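January 23, 2024
Notebook, thermal bench, Plandley building

Picked up the paste pump-out question again. Left off in August with the Tornon grease looking fine after the first block of cycles and no budget to run the second. The second block finished overnight. Total is now 719 cycles on the copper coupons, idle to full load and back, same profile as before.

Thermal resistance across the joint is up on both greases. The Rodeter compound drifted early and then flattened. The Tornon did the opposite – flat for a long time, then a steady climb that had not stopped when the run ended. I don't have enough points near the end to say whether it would level off. Logger was set to the long interval to save disk space. Should have shortened it for the last stretch. Changed the default in the config so the next run doesn't repeat this.

Opened both joints. Rodeter: even film, slightly chalky at the perimeter, scrapes off with a plastic blade. Tornon: thin in the center, ridge of material pushed out on the two long sides. Consistent with the coupon bowing along its length when it heats. Weighed the ridge but the balance was not leveled, so ignore the number in the run sheet.

Surface finish: Ra on the coupon faces was supposed to match between the pair. Rechecked with the stylus. The Tornon lower face is rougher than its drawing allows, with visible lapping marks in one direction. Can't rule out that this fed the pump-out. Both faces go back for relapping before any comparison gets written up.

Heater block 2 reads low against the reference probe at the top of the range. Offset is stable, roughly one degree. Corrected in the analysis, not in the hardware. Thermocouple well needs to be redrilled deeper at some point.

Clamp load for the whole run was 145 N, checked at start and end. End reading was within the gauge's resolution of the start reading, so spring relaxation is not the explanation.

Desktop hardware, open case and processor:

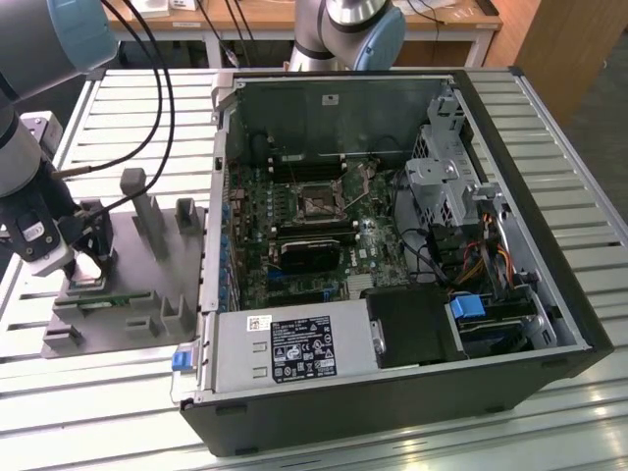
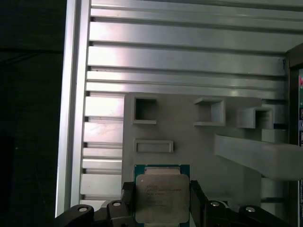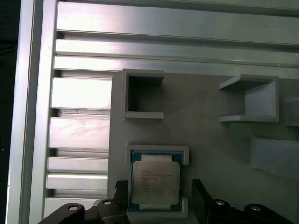

The flat coupons leave out lid shape. All the numbers above come from two lapped copper faces with full contact out to the edges, and a real part has neither the stiffness nor the outline. The heat spreader on the processor has rounded corners and a narrower tab at each end, so the film there has no straight edge to bleed toward all the way around. If the ridge on the Tornon joint follows the long sides of the contact area, that outline could shift where it collects. Next coupon pair should have the corners radiused, one pair to start, everything else held the same. Drawing to be revised before the blanks are cut.

Open items:
Relap both Tornon faces, remeasure Ra in two directions.
Level the balance. Check it before each weighing.
Repeat the Tornon run with the short logging interval, same clamp load.
Ask the shop whether the radiused pair can be cut from the same bar.
Rodeter tube is past half. Reorder from the same lot if they still have it.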